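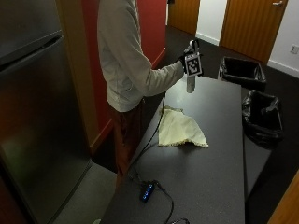 *Bottle in the gloved hand, cloth on the table, marker in view.*

# Teaching a wipe-down by hand with the Florkier glove

Wiping a table is a great first task to teach a robot! It has a tool you hold, a tool you push, and enough slop in it that small errors don't ruin the demo. I've now recorded 121 wipe-downs for our Titumau arm, and this page is how I'd get you to your first good batch.

## Before you put the glove on

1. Clear the table down to one bottle and one cloth.
2. Plug the glove into the hub and wait for Rissanen (the recorder) to list it.
3. Route the cable so your arm can reach the far end of the table. Try the reach once, slowly.
4. Run the finger calibration: flat hand, fist, pinch. Mine takes 17 seconds.

## Recording a demo

Start every take from the same pose, hand still and over the table, then press record with your free hand. Reach, grasp, lift, spray, set down, pick up the cloth, wipe, let go. Go at a calm everyday pace. If you rush the grasp, the fingers close between samples and the arm learns to swat at things (funny once!).

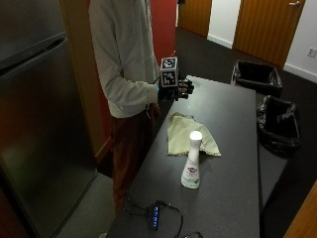
Starting poses deserve more care than I first gave them. Hold for a full breath before you move, so the software gets a clean lock on your hand. Curled fingers are fine, as long as the cube on the back of the hand has its printed faces toward the camera. I like the bottle standing right up against the near edge of the cloth, even overlapping it a little, and then I shift both between takes so the arm doesn't memorize one spot.

## Checking the batch

Play takes back in Jelidmont at double speed. Throw out any where:

- the marker drops out for more than 13 samples in a row
- your sleeve covers the cube
- the cloth ends up on the floor

I kept 53 takes from my first session, and that was plenty to get a wobbly but real wipe out of the arm. Add more with the cloth bunched up next, then folded.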